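Keeping a simulated cell in calibration

Truton has two arms, a purple work surface and a room around it, and none of it exists outside a rack of machines at Undbridge in Dravport. It is a simulated cell, used to rehearse pick-and-place routines before they are run on hardware. It still has a maintenance log. Hefin Foulkes has kept that log for four years, and he treats the cell as he would a real one.

"People assume a simulated robot needs no upkeep," Foulkes says. "The bearings don't wear, fine. But every other file in the cell gets edited by someone, and the arm has no way of complaining. A real arm with a bad tool offset will crash into a fixture. Mine will produce wrong numbers quietly for a month."

Start from the wrist

Most of his work concerns the wrist: the gripper, its mounting frame and the camera model attached to it. The camera has a very wide, circular field of view, with black corners outside the lens circle. Straight edges come out as arcs, and the walls wrap around the work area.

Foulkes starts every check from that view. He drives the arm to a stored pose, renders one picture and compares it with the reference held for the same pose. The comparison is done by script, but he looks at the picture first.

"The script gives me a number. If the number is bad, it can't tell me whether the camera moved, the gripper moved or somebody changed a light. I can usually tell which of those it is by looking."

His first reading is taken on the gripper itself. The fingers and the housing are fixed relative to the camera when the jaws are parked, so they should land on the same pixels whatever the arm is doing. If they have shifted, the fault is in the mounting frame or in the lens parameters. If they have not, he moves on to the props: the white unit with its three open compartments, the flat blue square, the small items set out near them. Prop positions are read from a layout file, and a prop in the wrong place generally means the wrong file has been loaded.

The open compartments are useful for a second reason. Their inner walls and floors take light differently, and their shadow has stepped edges. A change in the shadow settings shows up there early.

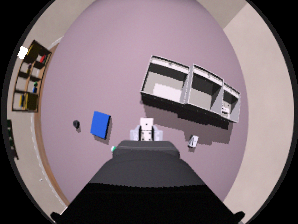 The mounting frame fault

The longest entry in the log covers a fault that took Foulkes 8 working days to close. Grasps that had been reliable began to land to one side of the target. The offset was small and always in the same direction relative to the wrist, whichever way the wrist was turned.

"That was the clue, and I ignored it for two days," he says. "An error that rotates with the wrist belongs to the wrist. I was off checking the base."

The base had been changed the same week, which is why he began there. He reloaded the old base file and the offset remained. He then locked joints one at a time and repeated a short routine at each stage, ending with joint 7 alone rotating through its range. The tool point should have stayed still. It drew a small circle instead.

The cause was a rounding step in Ifans, the in-house tool that converts mechanical drawings into cell files. A recent version had started writing the gripper's mounting transform with fewer decimal places. The position values survived this well enough. The rotation values did not, and the error grew with distance from the flange.

The repair was a single line in the converter. The rest of the time went on finding every file that had passed through the bad version. There were 128 of them, and Foulkes regenerated the lot.

"I could have patched the ones in use. Then in July somebody opens an old layout and we have the same fault again with a different name on it."

What gets checked, and when

The routine that came out of that episode is run each time a cell file changes. It has 4 stages, always in the same order: base, joints, tool, camera. Each stage has to pass before the next is started. A tool reading taken on a base that has not been checked is discarded, even if it looks good.

For the camera stage Foulkes prefers a pose with few objects in it. A bare stretch of surface leaves the gripper block, the shadows and the room edges to compare, and the long curve of the baseboard is a sensitive test of the lens model. A slightly wrong distortion value bends it visibly before it does anything noticeable near the center.

He also wants the second arm in view for at least one pose. The two arms are defined in separate files that share a world origin, and an error in either file will alter where the other arm appears.

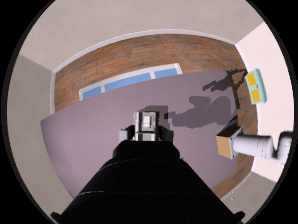 The shared origin has caused trouble only once. A colleague moved it to a corner of the work surface to simplify a layout, and corrected one arm but not the other. Both arms passed their own checks. Each was right in its own coordinates, and handovers between them failed every time.

"You can inspect two good machines and still have a bad cell," Foulkes says. "So the handover pose went into the routine. The grippers meet tip to tip, and I measure the gap."

Shadows come last. They have no effect on the motion, and Foulkes admits he used to skip them. The vision routines are a different matter. A dark patch with a hard edge can be picked up as an object, and after one change to the renderer the arm spent an afternoon trying to grasp one. He now stores the light positions with the pose references, so that a lighting change cannot go in without the references being rendered again.

Asked what he would alter about the setup, he names the log. Entries are written by hand in a text file, and the fields have changed over the years – early ones do not record the converter version, which would have shortened the search for the bad files considerably. He has been adding the missing versions from old build records, working backward, and has reached the entries from his first winter in the job.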